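去 Jadard 看人"教"机械臂：三月外出活动小记

上个月社里发通知说可以去 Jadard 的开放日，名单一下子就报满了，最后去了 26 个人，还有几位在群里念叨说下次一定要给他们留位置（记着呢，都记在本子上了）。我们这个社平时跟继电器、端子排、线槽打交道比较多，配电盘接得漂不漂亮，大家能争上一个晚上，可说到让机器去学这些手上的活儿，多数人还真是头一回近距离看。所以那天中午在车站集合的时候，气氛有点像小学生春游，有人带了两大袋橘子，有人把工作手套都揣来了，说万一让上手呢。

Jadard 在 Kinnear 园区最里头，从大门走进去要过一座小桥，再绕过一个停满自行车的棚子。园区的路牌不太好认，我们前头那一拨走到了隔壁的食堂后门，跟卸菜的师傅聊了半天才折回来。也算没白走，师傅说食堂下午有绿豆汤，对外也卖，这条消息后来派上了大用场。

接待我们的是做 Ilteo 项目的小组。Ilteo 是他们内部的叫法，说白了就是攒例子：人操作一遍，系统把每个关节怎么动、夹爪什么时候开合、当时各个视角看到什么都记下来，攒够了拿去给学习系统当教材。眼下这一批做的是电气装配，底板上一排继电器，旁边放一只小料盘，对我们来说简直像到了亲戚家。大屏幕一亮，后排立刻就有人喊："红帽的！"
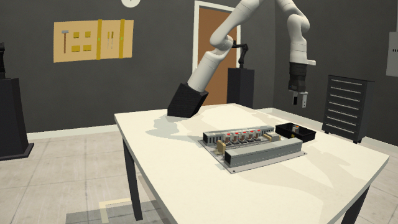 电工电子社 · 外出活动栏目

先说明一下，屏幕上的车间整个是仿真的，墙、桌子、门、机械臂，都是电脑算出来的。小组的人一开始就讲清楚了，可我们看着看着还是老忘，有位老社员盯着后墙挂的那块工具板看了好一会儿，很认真地问锤子是什么牌子，把讲解的姑娘问得笑弯了腰。她说做场景的同事听见了一定高兴，他们为了墙上那些东西磨了好久，学习系统将来要在各种各样的屋子里干活，背景里光秃秃的反倒不像过日子的地方。

我自己最喜欢的是地砖和桌面上那片影子。机械臂一抬，淡淡的灰影就铺在白桌子上，跟下午办公室里的光一模一样。据说影子也是有讲究的，灯的位置、亮度，每录几条就换一换，免得系统把"影子在左边"当成了什么重要的规矩。听到这里我们都点头，带徒弟也是这个理，老在同一个工位上教，换个柜子他就不认得了。

接着说操作。操作台叫 Gista，是他们自己攒的一套东西，一个带手柄的小架子，手怎么动，屏幕里的手腕就怎么动，食指那儿有个扳机管夹爪。看人家做是真轻松：手腕一送，夹爪张着停到物件上方，往下一探，合上，提起来，平移，放下。整套动作安安静静的，连呼吸都匀。讲解的姑娘说，她们招操作员不大看会不会编程，倒是很愿意要绣过花、包过饺子、修过手表的人，手稳，也沉得住气。我们当中有两位退休前是绕线圈的，听了把腰板都挺直了。

一条记录从按下开始键算起，到物件放好、机械臂让开为止。录完以后操作员要自己先打个分，顺不顺，有没有多余的动作，中间停没停过。停顿这件事我原来以为无关紧要，人嘛，总要想一想。可他们说，停顿录进去，系统也会学着停，而且它不知道您是在想事情，只知道到了这个位置要发一会儿呆。大家听完哄堂大笑，接着又都有点不好意思，各人心里大约都想起了自己手里拎着螺丝刀发呆的样子。

那么录坏了的怎么办呢？我本来猜是一删了事，结果人家舍不得删。夹偏了又扶正的、头一下没对准退回来重新对的，都单独放在一个文件夹里，名字就叫"补救"。讲解的姑娘说这个文件夹是全组的宝贝，系统以后总会出错的，得让它见过别人出了错以后是怎么收拾的。真正要扔的是那种中途有人跟操作员说话、手一抖把东西甩到桌子底下的。所以操作间门口贴了张条子，写着"录制中，请勿投喂"，据说起因是有一回同事端着切好的西瓜进来了。

一个布局要攒 100 条才算交差，然后换布局再来。料盘有时摆在这头，有时摆在那头，有时候里面有东西，有时候是空的，看的角度也跟着变。刚才那一张是在桌子旁边斜着看的，后来他们又切到一个高一些的视角，整张桌子都收进来了，料盘就在装着红顶小件的灰色托架前面。
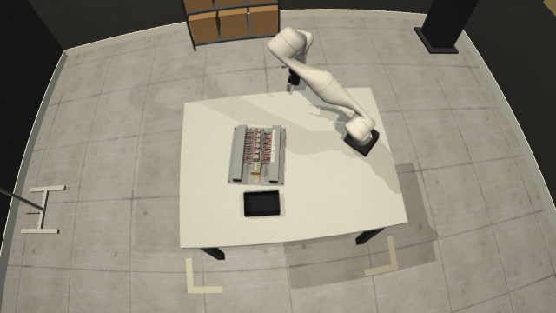
撰文：社刊编辑组　　校对：社刊编辑组（自己校自己，错字请多包涵）

从高处往下看，我们这些人的职业病就犯了。先是讨论红顶那几排挤得这么密，手指头根本伸不进去，夹爪进不进得去；又讨论旁边那块米色的小方块究竟算什么，有说是固定件的，有说是另一种型号的，各执一词，差点要在人家会议室里画起图来。小组的人倒是听得很高兴，拿着本子一条一条地记，说他们搭场景的时候最缺的就是真正干过这个活的人在旁边挑毛病。

挑毛病我们可太会了！有人提出来，实际接线的时候没有谁会等料盘摆得端端正正，都是哪儿有空往哪儿一搁，斜着的、半截压在图纸上的都有。还有人说，真柜子里头总有前任师傅留下的扎带头和铜丝屑，场景里太干净了。小组的人回答说，摆斜的已经在做，扎带头这个还真没想到，回去就加。说这句话的时候他们是真的在往本子上写，我凑过去瞄了一眼，写的是"碎扎带，多种颜色"，后面画了个大大的感叹号。

地上那些米色的标记线也有人问到。我们原来工厂的地上也贴，车停哪儿、料放哪儿，贴得久了边角都翘起来，天天被扫帚刮。仿真里的就没有这个烦恼，想挪到哪儿就挪到哪儿。有位社员感慨说，他当年为了重贴一条线跟班组长吵过架，要是也能拿鼠标拖一拖，两个人大概到现在还一块儿喝酒呢。

说到仿真和真机的关系，这是那天问得最多的。大家最不放心的就是：在电脑里练得再好，碰到真东西会不会傻眼？小组的人没有打包票，他们的说法是，电脑里攒例子快，换布局不用搬桌子，夹爪撞了也不心疼，适合先把大路子走熟；至于一只继电器插进底座时那一下轻轻的阻力，手上是什么感觉，仿真现在还给得不够好，要靠真机上再补录。他们打比方说像学车，先在场地里把方向盘打顺，再上马路。这个比方一出来，刚拿到驾照的那位小社员脸都红了，场地里打得挺顺，上马路第一天就把后视镜蹭了。

然后就是大家盼了一路的上手环节。Gista 的位子不多，每人给 5 分钟，排着队轮。揣了手套来的那位兴冲冲地把手套掏出来，被客气地请他收回去了，手柄上戴手套反而没感觉。轮到我的时候，我自以为看了一下午，心里有数得很，结果夹爪在料盘上方晃过来晃过去，像夜市上夹娃娃的机器，怎么也落不到正中间。难就难在远近：屏幕是平的，左右好办，前后全凭影子猜。旁边的操作员教我一个办法，先别看夹爪，看它在桌上的影子，影子跟夹爪的尖儿快碰到一起了，高度就差不多了。照着做，果然好了许多，最后总算夹起来一回，放下的时候又磕在料盘边上。问能不能进"补救"文件夹，人家很厚道，说可以考虑。

两位绕线圈的前辈就不一样了，坐下去不声不响，头一条有点慢，第二条已经像模像样，操作员在旁边连说了好几声"稳"。有一位夹完之后还习惯性地把物件转正了才放，说歪着搁看着难受。就为了转正这一下，小组几个人围着回放看了半天，讨论要不要把它写进操作规范：别的操作员放下就走，方向有正有歪，系统学出来也就有正有歪，后面接着干活的那一步就得多费一道手。一个手上的老习惯，让人家当成正经问题来讨论，前辈嘴上说着"这有什么好看的"，一直到下楼脸上都还带着笑。

趁他们讨论，我在旁边看操作员做收尾。每条录完要补一句话，写明这一回做的是什么，譬如"从料盘取出，放到底板左端"。听着简单，可是每个人说话不一样，有人写"取出"，有人写"拿起来"，还有一位老家话里管放下叫"搁"，于是记录里真有一批是"搁到左边"。我问要不要统一，回答是不统一，将来给机器派活的人说什么话的都有，听惯了各种说法才好。这一点我特别赞成，咱们社里光是"端子"就有好几种叫法，换哪个班组都得重新学一遍。

也有不那么尽兴的地方，照实写上。会议室的空调对着后排吹，坐那边的几位后来都披上了外套；讲到数据怎么筛选的那一段，幻灯片上英文缩写一串接一串，讲的人又快，我的笔记从那儿开始就成了一堆问号，要是有哪位社员记全了，麻烦借我抄一抄。另外真机那间屋子当天在调试，没有开放，只能隔着走廊听见里头有风扇的声音，多少有点馋。他们说夏天还会再办一次，到时候真机应该能看，我当场就替大家把名字挂上了。

散场以后，一帮人浩浩荡荡去食堂喝绿豆汤，卸菜的师傅还认得我们，每碗都给舀得满满的。橘子也终于分完了，皮装了一袋子，没有一片落在人家园区里。回来的车上还在争那块米色的小方块，争到下车也没争出结果，我已经发信去问了，回信到了就贴在活动室门口的黑板上。

几件琐事顺便一提：落在操作间的那副老花镜已经由 Jadard 前台收好，蓝色镜腿的，是谁的请在群里吱一声；想报夏天那一次的，直接在活动室的本子上写名字就行，上次没排上的几位排在前面；还有，下次去的人别再跟着前面的人瞎走，过了小桥往右，看见自行车棚再拐。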